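13/03/2026
Wash room, water trouble, continued

Farnik drum back on. It made its usual noise on the spin and I made mine. Hermenegildo Barajas has written "bearing?" on the lid in marker, as he did last time, so the lid now says "bearing? bearing?" and the bearing is no newer. 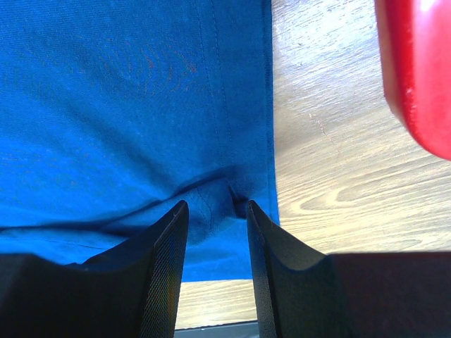
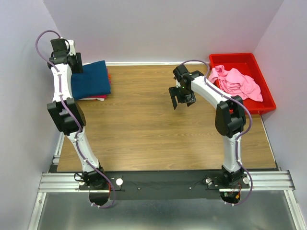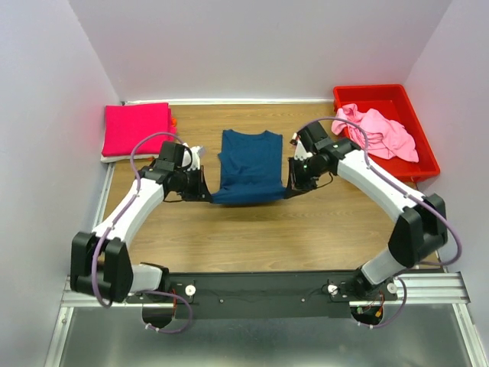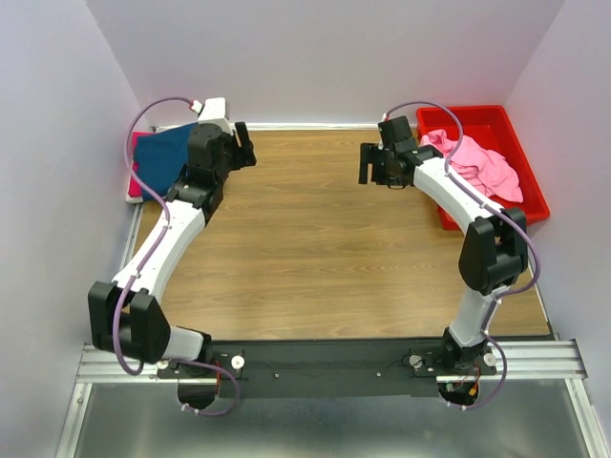 First one: blue cloth at the seam, with the faint reddish-brown patch. Third one: navy T-shirt, held by the shoulders.

Back to the rinse water. Holding tank is 700 litres and I drained the lot this morning, having run out of ways to put it off. Sludge at the bottom the colour of strong tea. Kept a jam jar of it. The jar is on the windowsill with a label, please do not wash it up.

Iron strips, same packet throughout, dipped by me:
Mains tap by the door: no colour
Tank outlet before draining: strong
Tank outlet after draining and refilling: weak but there
Bevan softener, outlet side: weak, much the same as the tank

So the mains is off the hook and I owe the water company a retraction, which they will have to do without as I never sent the letter. Something between the door and the drum is rusting. My money is on the short length of old steel pipe behind the Bevan. H.B. says it's the tank fittings. We have bet a packet of biscuits on it, his choice of biscuit if he wins, which seems a lot to risk.

Rust remover. Tried the Plivell at the strength on the bottle, on calico scraps I'd marked with jar water and left to dry overnight. Pale marks went. The older ones went from brown to a sort of apricot and stopped there. Second go did nothing further except to my hands. GLOVES, the good ones, not the ones with the hole in the thumb that keep finding their way back into the drawer.

Citric acid next: 400 g in the big bucket, warm water, scraps in for an hour and stirred whenever I walked past. Better than the Plivell on the old marks and a good deal cheaper. It took a little colour out of the dyed green scrap, so plain cloth only until I've tried a weaker mix. Bucket rinsed and hung up. The smell is not unpleasant, like a sweet shop that has been closed for some time.

Pipe. Vikau quoted 189 for a plastic replacement, fitted. I asked what it was unfitted and there was a pause on the phone. Hermenegildo thinks we could do it ourselves with the stopcock off. He also thought that about the sink. I have asked Vikau to come before the end of March.

Until then:
no pale cottons through the Farnik
last rinse by hand from the door tap
lid on the tank, all the way on, H.B.
strip test every time the tank is refilled, result in this book and not on the lid

Strips are almost finished. Order more. Biscuits unresolved.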